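Hand-Held Gripper Comparison: Frequently Asked Questions

Last updated 3/8/18

What are you comparing?
Finger pads, mostly. The jaws and linkages stay the same and we change what touches the object. The two pads in the running are the Plutstead ribbed pad and the Jarel smooth pad.

Who runs the trials?
Parisa Nouri plans them and keeps the log. Siwan Eynon and Ilari Kiiskinen handle the grippers. Questions about the log format should go to Parisa.

Why fruit?
It comes in many sizes and skins, it rolls, and it marks when squeezed too hard. A wooden block will forgive a bad grip. A ripe tomato won't.

How many picks does each pad get?
200 per pad in the first round. Pads that pass go on to the 1000-pick wear test, with an inspection at the end.

What counts as a good pick?
The fruit leaves the surface, stays in the jaws for 5 seconds, and goes down where the operator meant it to. A drop is a fail. So is a split skin. Bruises are checked the next day and logged separately.

Can I use one hand only?
Yes. Two grippers are standard for the sorting task, but single-gripper runs are fine -- just mark them in the log so they don't get mixed in with the others.

What does the sorting layout look like?
Mixed fruit on the counter and on a plate, with mandarins, kumquats, longans and tomatoes among them. Each gripper goes for its own piece. Small round fruit next to larger fruit is the case we care about most, as the jaws have to open wide enough without knocking the neighbor. 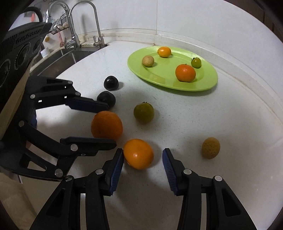 Do the pads need cleaning between runs?
Wipe them with a damp cloth and let them dry. Juice in the ribs changes the grip. Don't use solvent on either type.

Will you test the Dukonmont arm with the same pads?
That is planned for December. Dilwyn Vaughan is working on the mounting plate, and the fruit list will stay the same.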